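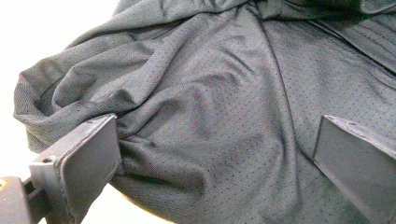 Laundry Sunday, and what to do with all those jerseys

Mon 27 January

I know, I know, the title says Sunday and it's Monday. The folding ran over. It always runs over in this house, and I've made my peace with that, more or less.

For anyone new around here, we are a sports household. I didn't plan it that way. I grew up with one sister and a piano, and the most athletic garment I owned was a pair of tights. Then I married a man who plays indoor soccer two nights a week with people half his age, and we had kids who took after him, and now my laundry is mesh from top to bottom. Practice shirts, game shirts, those thin sleeveless things they pull on over everything else so they can tell the teams apart. I could go a whole week without touching a button.

And mesh is a funny thing to fold! I've been at it for years and it still gets the better of me. Cotton T-shirts want to help you. You lay one down, you smooth it with your hand, and it stays smoothed, like a good dog. Mesh slithers. You get the left side lying nicely and the right side has already gathered itself up into a lump, and then the sleeve has gone underneath somewhere, and by the time you find it you've lost the left side again. The dark gray ones are the worst for me, because in the evening with only the lamp on I can't tell the inside from the outside until I've got my nose practically on the seam.

My mother-in-law, Annunziata Monti, folds everything in the air. She picks a shirt up by the shoulders, gives it one great crack like a sail, and somehow it comes down on the pile as a rectangle. I've watched her do it maybe 2000 times and I can't do it. When I try, I get a twist with a collar sticking out. She is very kind about it (she says "ah, well" and then quietly does it over when I leave the room).

So my way is slower and needs the whole bed. I put the shirt face down and find the side seams first, before I even think about the sleeves. If the seams are straight, the rest sort of follows. I run my hand down one, then down the other, and I give the bottom hem a little tug, gently, with mesh you do have to be gentle or it snags on a ring or a rough fingernail and then there's a pulled thread you'll be looking at all season. Then I let it sit for a second. Sleeves in, one side over, other side over, and I roll it up from the bottom instead of folding in thirds. Rolled mesh stays put in a drawer. Folded mesh slides off the stack every time someone opens it looking for socks.

Some of the shirts have a panel that's a different knit from the rest, with little ridges in it, and those pieces pull the other way from the mesh next to them. I used to fight with that. Now I just roll with the ridges on the inside and let it be a bit lopsided.

The washing part I have down a little better. Cool water, inside out, zippers closed on anything with a zipper, and no fabric softener. I was a softener person for a long time, and it took me ages to connect it with the smell that kept coming back ten minutes into practice. These days I put half a cup of white vinegar in the rinse and hang everything over the shower rod. It dries so fast that there's hardly any point in running the dryer, and the numbers on the backs last longer. We had one from Farina, the pizza place that sponsored the team two summers ago, and I ran that one hot in July before I knew better. The letters cracked right down the middle. He still wears it to mow.

I did have a big sort-out last weekend, which is really what I sat down to tell you about before I wandered off. Every jersey in the house came out onto our bed, and I asked everyone to come and claim theirs. You can imagine. There was a shirt in there from a camp that my oldest went to when she was seven, and she's taller than me now. There were a couple that didn't belong to any of us at all, and I've sent a message around to the other parents, so if you're reading this and you're missing one, let me know. The outgrown ones went into a bag for the swap table at the gym. I kept the camp one. It's in my own drawer, under the sweaters, and I don't intend to discuss it.

What was left fits in two drawers, which I would not have believed on Saturday morning. I've got the game shirts in the top one and practice things in the bottom, all rolled, standing on their ends so you can see each one. We'll see if it makes it to the weekend.

If you have a trick for getting old grass stains out of light mesh, please leave it in the comments. I've tried dish soap and I've tried baking soda paste, and there's one elbow that just won't budge. And Nonna, if you're reading, yes, I did the sheets too. Don't look at the fitted one.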